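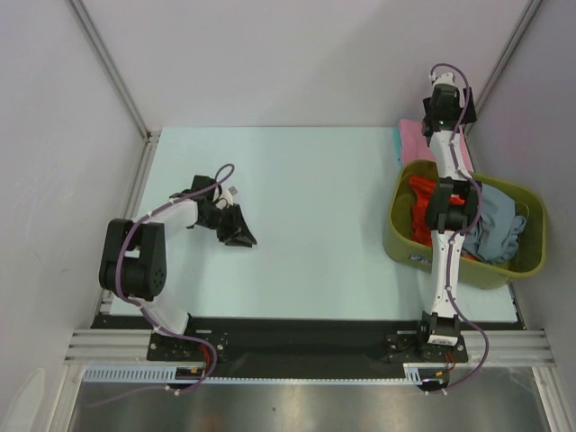 One bin, one table

I promised last month that I'd get back to the subject of work tables, and a lot of you wrote in about it (more than wrote in about the paint recipe, which hurt a little, but okay!). So this month it's bins and tabletops, and how I finally got mine to a place where I can sit down and start something without first moving a pile of something else.

For years I had small containers. Jars, cookie tins, those little drawer towers with the drawers that fall out if you look at them wrong. When we moved out to Nosterness I had 18 of them on the one table, and I was working in a space about the size of a dinner plate. I knew where everything was, sort of, but I could never put a project down flat, and I'd end up on the floor with it.

What changed things was a plain plastic bin, olive green, the kind with an open top and no lid to lose. I got it at Stirar on a trip to Stivasdale, where they had a whole stack of them by the door, and I almost bought the bright orange. I'm glad I didn't. My tabletop is pale mint (I painted it last February, two coats and then a third after I set a mug on it too soon) and the dark green sits on it nicely. You can find the thing at a glance, too. I did try a clear bin for a while and I kept knocking it with my elbow.

So the way I use it: anything loose that's on the table at the end of the day goes in the bin. I don't sort it. I used to sort it every night and then I'd get tired of sorting and quit for three weeks. Now it all goes in, and the next time I sit down I take out what I need, and on the first morning of the month I tip the whole lot out and deal with what's at the bottom. Last time that was eight pencils, a roll of tape, half a hinge and a library card I'd already paid to replace.

The bin lives on the right side of the table. I've tried it in the front corner and I've tried it on the floor. On the floor it fills up with other people's stuff, mainly shoes. In the front I'm reaching around it all day. Where it is now I have to stretch some, but there's a good open stretch of table on the left where I can spread out, and that's where I do nearly everything.

Now, cords. Several of you asked about cords! I tie mine every hand's width or so with those little white ties you get by the bag, and I leave a loop of slack anywhere the cord has to bend or move. Pull it tight all the way along and you'll be redoing it by the weekend, trust me. I like a colored cord as well. Purple, yellow, anything that isn't the same gray as the floor, as I have stepped on every gray cord I ever owned. Snip the tails off the ties when you're done or they'll catch your sleeves.

One more thing, about the walls. My table sits in a kind of nook, wall at the back and a wall on each side, and I went back and forth on whether to put up shelves. I had them all measured, 1580 millimeters across (my tape only does metric on the side that's still readable), and then I left the walls bare after all and painted them a light gray with a bit of lavender in it. The light bounces around in there and small screws are easier to find. If I want a shelf later the marks are still there in pencil, under the paint, very faintly.

If you're in Stivasdale, the Dogbe hall is having its workroom swap again this spring and there's usually a table of storage things by the kitchen door. Bins, trays, baskets, drawer towers (mine will be among them, all yours). Bring your own bags and please don't park across the bakery's driveway.

We passed 2000 readers with the last issue, by the way, so hello to everybody new. Send me your tables, the messy ones too. Next month I want to talk about stools, and whether one with a back is still a stool.

Recent items
Three coats of mint: painting a tabletop
Labels that come off when you want them to
What I keep in the top drawer
Swap day at Dogbe hall: what to bring
A milk paint recipe, second try

Last updated: March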